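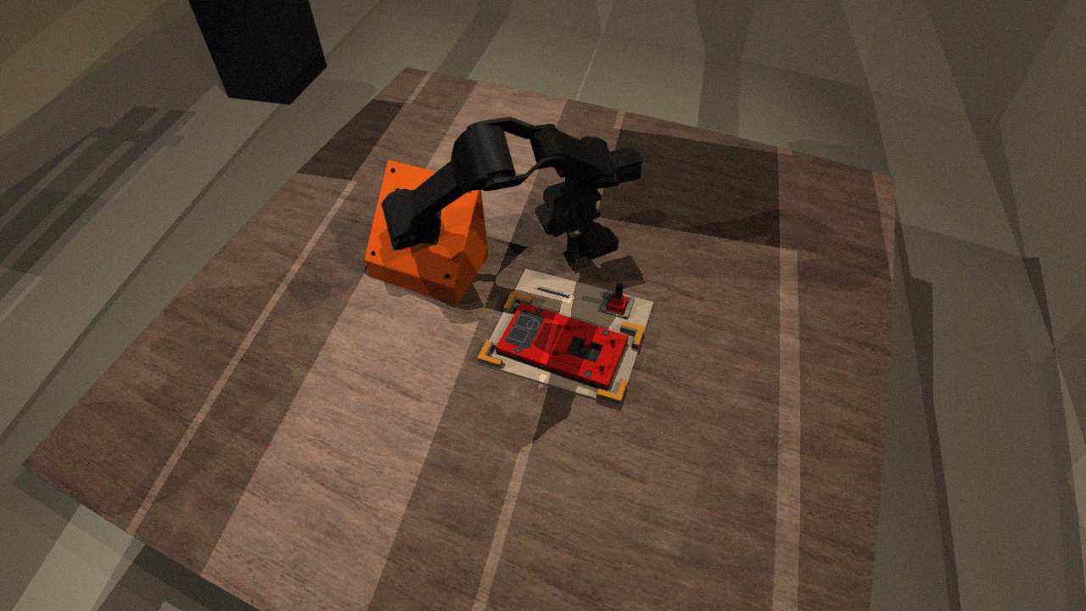

Applied Automation Group, Department of Mechanical Engineering, Tranel

4.2 The Lodach bench kit

The second product under review is the Lodach bench kit, sold by Lumstead as a small arm, a base, a fixture plate and a matching simulation package. We tested the simulation side first. Fig. 3 gives the insertion cell as rendered, with the arm on its orange base and the red slab held between four L-shaped corner brackets. The small red part with the black handle stands on the plate behind the slab, gripper empty.

Setup was quick. One installer, one licence key, no extra libraries. Ong had the cell loading before lunch; Sopacua repeated the install on a second machine with the same result. The manual is less good. Joint limits are listed in degrees in one chapter and radians in the next, and the gripper section refers to a menu that is gone from the current version.

We ran 1000 simulated pick attempts on the handled part, with lighting and plate angle changed between runs. Of these, 43 failed. Most failures came at steep plate angles, where the wrist reached its limit before the jaws were lined up with the handle. Lighting was a smaller problem then expected – hard shadows across the slab, like the one in Fig. 3, did not shift the pose estimate by any amount we could measure. Changing the bracket color did, a little. Not followed up.

Speed is fair. A batch of 16 cells ran in parallel on our desktop without dropped steps. Above that the contact solver starts to drift and parts creep on the plate. Lumstead support answered our ticket in November and confirmed the drift, no fix date given.

Two points for buyers. The fixture files are open and can be edited, a clear plus over the Tambunan kit in 4.1, where every new plate has to be ordered from the maker. The license is per seat and runs out after 6 months, wich is short for a teaching lab. Transfer to the physical arm is treated in 4.3, using the same plate layout and the same pick routine.

Fig. 3. Simulated insertion cell, Lodach bench kit.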